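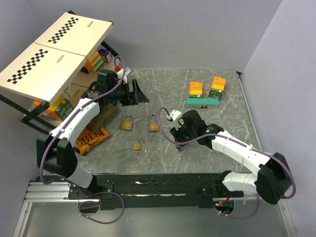
Estates Helpdesk > Timthorpe Village > Access and Entry > Ticket 147

Home Report a fault My tickets Contractors Notices Log out

We use cookies to keep you signed in. Accept Manage settings

Subject: North door of Block C not releasing on resident fobs
Status: Closed
Raised by: Hanna Cieślak, residences office
Assigned to: Halina Zawadzka, estates electrical

08.50 Raised
Residents on the second floor report that fobs are refused at the north door. Reader shows red, door stays locked. South door accepts the same fobs. Push button on the inside works. Please treat as urgent, as the south route is partly closed for the Pangilinan crane base.

09.15 HZ
Attended. Fault confirmed with two resident fobs and one staff fob. Master fob opens the door. Lock and release are therefore sound. Reader voltage normal at the terminals. Residents to use the south door and follow the barriers along the cycle store. Notice put up on both sides of the glass.

09.40 HZ
Controller log checked from the plant room. Refusals are logged as "outside permitted hours". Controller clock is 17 hours slow. Corrected by hand and fobs accepted at once. Clock slipped again after a restart. Not leaving it in this state.

10.20 HC
Can the door be held open in the meantime? We have a delivery of bed frames due at noon.

10.25 HZ
No, it is a fire door. Delivery to be let in with the master fob from the lodge. Sign it out and back in.

11.10 HZ
Power to the riser was isolated overnight for the temporary supply to the site cabins. Controller came back up on its own and could not reach the time server. Network port in riser cupboard is dead. Patch lead had been moved to port 50 on the switch, which is not enabled. Cistby say their electrician moved it to reach the isolator. Lead returned to its labelled port, link light on.

11.35 HZ
Clock now correct without manual setting. Restarted twice, time held on both occasions. Backup battery on the controller reads low and will not carry it through another isolation. Replacement ordered from Cliltevgate.

14.05 HC
Residents emailed. One fob in room 86 still refused.

14.30 HZ
Room 86 fob was never moved over from the old block. Separate matter, re-issued at the lodge.

15.45 HZ
Battery fitted and controller left on battery alone for ten minutes. Clock held. Notices taken down.

Follow-up
Cistby to give the helpdesk notice before any further isolation of the Block C riser. Next one is expected in March. Door to be tested with a resident fob once power is back. Riser cupboard key to be signed for at the lodge.

Ticket closed 16.10 HZ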